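About Us | Who We Are

About Bumov

Bumov inspects and tests floors in rented and commercial buildings. 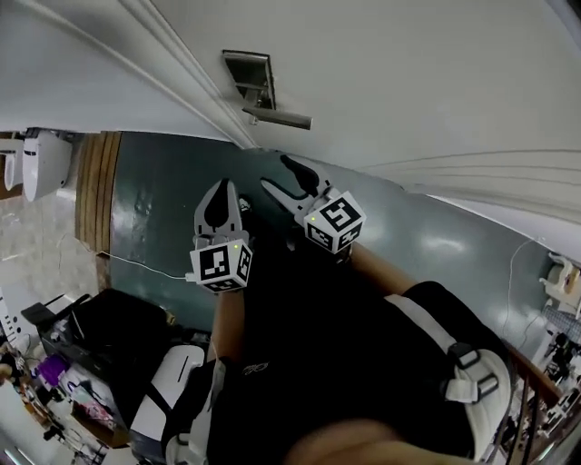
Green floor meeting a white wall.

We started Bumov because we didn't believe what we read on flooring labels. We still don't, mostly. "Lifetime wear" usually means the lifetime of the product line, and "slip resistant" can mean a good score on a test done in clean shoes.

Marites Manalo opened the company after managing 29 rental units and replacing the same hallway floor twice. The second installer blamed the first, the first blamed the mop. She bought a moisture meter and found the slab had been damp all along.

We have now written 1,620 reports, for landlords, clinics, a bakery chain and one very patient bowling alley. We don't sell flooring and we don't take referral fees from people who do. Plenty of companies say that — ask to see it in the contract. Ours is on page two.

Our sister service, Parurura, handles disputes over deposits and warranties. It is smaller and it turns down a lot of cases, usually where the paperwork is too thin to argue from.

We don't use the word "certified" much. Some certificates in this trade mean a week of supervised testing, and some mean a paid invoice. If you want to know who is coming to your building, call and ask what they have worked on.

The office is open from 8 a.m. We close for two weeks in May.

We use cookies to remember your settings. Accept | Manage choices

Related
What a Moisture Reading Can't Tell You
Reading a Flooring Warranty
Parurura: Cases We Turn Down
Contact the Office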